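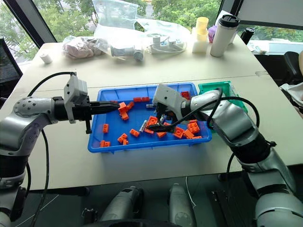 The blue tray, with an orange brick near the front.

The Ferry Bell
A short story
27 Oct 2022

My grandmother left me her house in Erorthorpe, and with it she left me the bell. It stood on the kitchen windowsill between the geranium and the egg timer, a squat brass thing with a chip out of its lip and the year 1784 scratched inside in figures so uneven that you would think a child had done them. She had always told us it came off the old ferry, the one that crossed to Nostport before there was a bridge, and that it must never be rung indoors, and as children we believed her so completely that we used to hold our breath when we dusted it.

I moved in at the end of July, when the lane was all cow parsley gone to seed and the kitchen smelt of warm lino. I had meant to stay a fortnight and sort out the cupboards. But there was a great deal in the cupboards (string, mostly, and jam) and the evenings were long and kind, and I found that I was putting off the last shelf in much the same way that she used to put off the last chapter of a library book.

My neighbour from across the lane came over most afternoons. She was 87 and had known my grandmother since they were both small enough to be put to bed in the same drawer, or so she claimed. She would settle herself by the stove, accept a cup of tea, refuse a biscuit, eat two, and then look over at the windowsill.

"You'll be taking that back, I suppose," she said, on the third or fourth visit.

I asked her where back was.

"Over the water," she said, as though I had been slow. "She only borrowed it."

It came out in pieces, over several pots. There had been a dance at Nostport, and a young man who worked the ferry, and a quarrel on the landing stage about whether he would or would not be going away to sea on the Vikance. He would, as it happened. My grandmother, who was nineteen and in a temper, had unhooked the bell while his back was turned and carried it home under her good coat, on the grounds that a ferry with no bell could not leave, and if the ferry could not leave then neither could he. The ferry left perfectly well without it. She was too ashamed to take the bell back the next morning, and the morning after that it was harder still, and then there was my grandfather, who was a dear man and never asked.

"And the one on the ferry?" I said.

"Oh, he wrote," said my neighbour, and took another biscuit. "They were nice letters. I expect you'll find them with the string."

I did find them, on the last shelf, in a shortbread tin. I read one and put the rest away again, feeling that I had walked in on somebody.
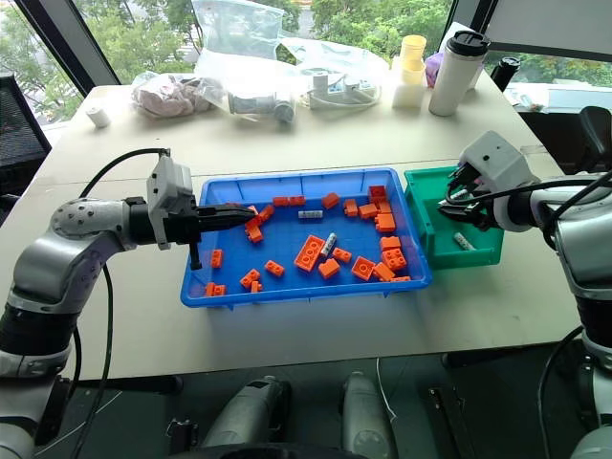 Over the water

I went on a grey, soft sort of morning, with the bell wrapped in a tea towel in my shopping bag. The bus takes the bridge now and you are across before you have found your ticket, so I got off early and walked down to the old landing stage instead. There wasn't much left of it, only some posts and a bench and, to my surprise, an iron hook, painted green by someone who evidently painted it every year.

I had planned to hand the bell in somewhere, and had even prepared a little speech. But the hook was there, and the tide was coming in, and it seemed to me that she would have wanted as little fuss as possible. I hung it up, and it swung once and settled.

Then, as we were out of doors, I rang it. It had a lower note than I had imagined, rather like a cough in church. A man on the far bank looked up from his boat and raised his arm, and I raised mine, and I stood there a good while before I went to find the bus.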